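Chapter 7
Storing Food at Home

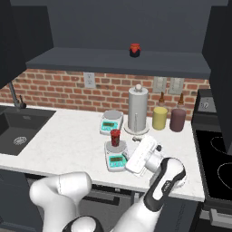 Most households keep more food than they think. When Afia Owusu surveyed kitchens in the town of Skestmont, she recorded 3166 separate items across 300 homes. Of these, 1074 were past the date printed on the label. Few of the owners knew it.

This chapter deals with food kept at room temperature. Cold storage is covered in Chapter 8.

Three things spoil dry and bottled food: moisture, warmth and light. Flour takes up water from the air and goes lumpy. Oil turns rancid faster near a stove. Ground spices lose colour and flavour when they stand in the sun. A cupboard on an inside wall, away from the oven, suits all of these foods.

Condiments are a harder case. Vinegar and soy sauce contain enough acid or salt to keep for months after opening. Mayonnaise does not, once the seal is broken – it belongs in the fridge. Labels differ between makers, so read each one.

Date marks also cause confusion. A "best before" date is about quality. A "use by" date, where one is given, is about safety, and food should not be eaten after it.

Before you read on

Choose 10 items from your own cupboard. Write down the name of each, where it is kept, the date on the label and whether it has been opened. Keep your list – you will need it for the activity in Section 7.3, where it is compared with the Skestmont results.

Key terms: rancid, shelf life, date mark, airtight, stock rotation

7.1 Moisture and dry goods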